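Home | News | Standards | Training | Events | Members | Contact

Filed under: Shop Floor Practice, Mobile Robots

Revised floor rules for mobile handling robots take effect in May

2019-11-20

The working group on mobile handling has finished its revision of the floor rules used at the Usovar, Aquino and Nilley sites. The new text replaces the version that members have been working from for the past 18 months. It applies to any wheeled robot with one or two arms that picks parts from open shelving, whether it runs in production or in a test area.

The old rules were written for fixed arms behind fences and then stretched to cover machines that move. Members told us this left gaps. There was no agreed way to mark out a working area on an office floor, and sites had their own ideas about who could step over a barrier and when. We received 1,438 comments on the draft, most of them on floor marking and shelf layout. All were read, and the ones that led to a change are listed in the back of the document.

What changes for floor marking

Every place where a robot is expected to stop and work must be marked on the floor. Tape is fine. Paint is allowed on concrete but is no longer required anywhere. The marked zone must be a closed shape with square corners, and it must be kept clear of parts, carts, cables and feet while the robot is enabled. If the tape lifts or gets torn, it has to be replaced before the next run.

The zone in front of a shelf must be at least 300 mm longer than the robot base in the direction of travel. Several members asked for a smaller figure. The group looked at this twice and kept it, on the grounds that bases do not always stop square to the shelf and the operator needs to be able to see the whole outline.

What changes for shelving

Shelving on casters may be used, but the casters must be locked and the position checked against the floor marks at the start of each shift. A shelf that has been bumped has to be checked again before work goes on. Sites that move their racks often may want to add marks for the shelf feet as well — the rules suggest this but do not demand it.

Large flat parts go on a shelf one layer deep, with nothing stacked on top of them. Parts with clips or tabs must be laid so the clips are not carrying the weight. Crates on lower shelves must be stacked straight, with labels facing out, and no more than 4 high. A tray or nest may be used for small round parts and is preferred where the same part is picked over and over.

Nothing that is not part of the job may be left on a shelf the robot picks from. This was in the old rules too, but it was buried in the section on cleaning and many people missed it.

What changes for barriers

A belt barrier is now accepted between a test area and an office, provided the robot is limited to slow speed and a trained operator is present with a stop button in hand. A belt does not count as a guard. It tells people where the area ends, and that is all it does. For production speeds, the older requirements for fencing or scanners still stand.

Desks and chairs on the office side must not be pushed up against the belt. When the belt is open for loading, the arms must be stopped and the grippers empty.
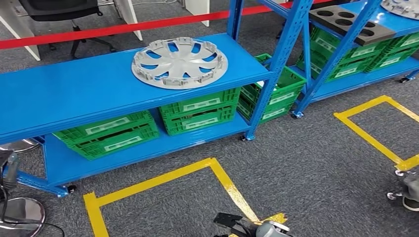
Wheel cover on an open rack, with green crates stored below and yellow tape marking the floor.

Grippers and start checks

The section on grippers is short. Before the first pick of the day the operator opens and closes each gripper once with nothing in it and looks over the fingers for wear. Where a robot has two different grippers, the check sheet must have a line for each. Tekex sheets printed before the revision have only one line and should be used up for single-arm machines or thrown out.

Dates and copies

Sites may begin using the new rules at once. From May, site reviews will be done against the new text only. A site that cannot meet the floor marking section by then should write to the group and say which areas are affected and what is being done in the meantime.

Printed copies will be sent to each member site with the next mailing. The check sheets come as a separate pad and can be reordered through the members' desk.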